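Postdoc + two PhD positions, discrete probability / combinatorics, Tseng Institute

Random graphs, percolation on lattices and trees, random walks in changing environments. If any of that is your thing, read on. Short ad, details at the bottom, write if something is missing.

The group is Su-chen Wei (lead), Kwan-ho Tsang and Man-lok Yen, plus whoever is visiting. Funded through the Benosar program, three years for the postdoc, four for the PhDs. Start date flexible, January preferred.

What we work on right now

Mixing times for walks on random graphs where the edges refresh. Kwan-ho has the upper bound on regular graphs, lower bound still off by a log factor and we don't know whose fault that is. Also: largest component in random subgraphs of the hypercube near the critical point, with a side interest in how fast cycles show up. Man-lok does the counting end of things, independent sets and colorings mostly, cluster expansion where it converges and swearing where it doesn't.

You don't need to fit any of these exactly. A postdoc with their own program is very welcome. 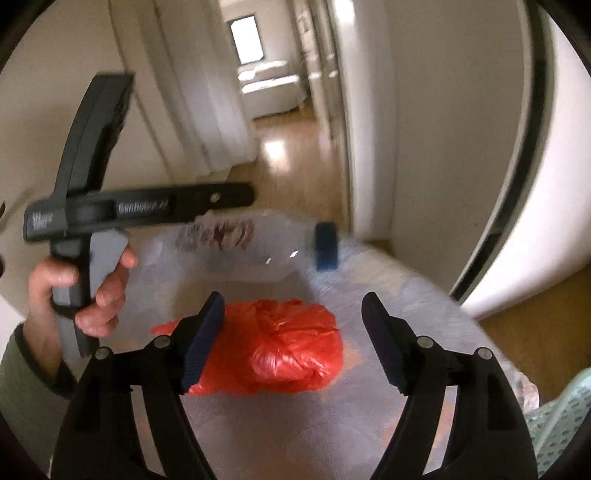 Postdoc: what we ask

PhD in math or theoretical computer science by the start date. At least one paper or preprint in probability, combinatorics or close by. Teaching is one course a year, usually the second-year probability class (164 students last time, with graders). Can be swapped for a reading course if Su-chen agrees, ask early.

Travel money 3,000 a year, no forms under 400. Desk by a window if you get here before the PhD students do.

PhD: what we ask

Master's degree or nearly. Solid measure-theoretic probability, some graph theory. Coding is a plus but not required, we do run simulations on the shared machine (Ellelo) when we're stuck, which is often. No need for a research proposal. Please dont send one, we'd rather talk.

How to apply

One PDF please, in this order:
CV, two pages is plenty
Transcript (PhD applicants only)
Research statement (postdoc applicants only), three pages max
Names of two people who can write for you, three for the postdoc. Don't have them send letters yet
One paragraph on a theorem you like and why. Not your own

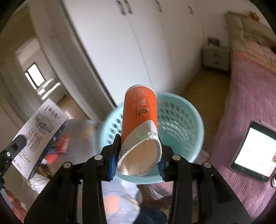
What happens next

Shih-chieh Au in the office collects everything and will confirm you're file arrived. If you hear nothing in a week, resend. We had over 100 applications last round so no individual comments at the first stage, sorry. Shortlist gets a video call, 40 minutes, half of it at a shared whiteboard on a problem we send the evening before. Then a visit, we pay.

Partner going to be looking for work too? Say so once you're shortlisted, the Etitz office in town helps with that and with housing.

Math questions to Su-chen or Kwan-ho. Everything about contracts, visas, salary scale: King-fai Tu, mornings only. Applications through the Tseng jobs page, pick "Discrete Probability" from the menu, the other probability entry is finance and they will not forward it.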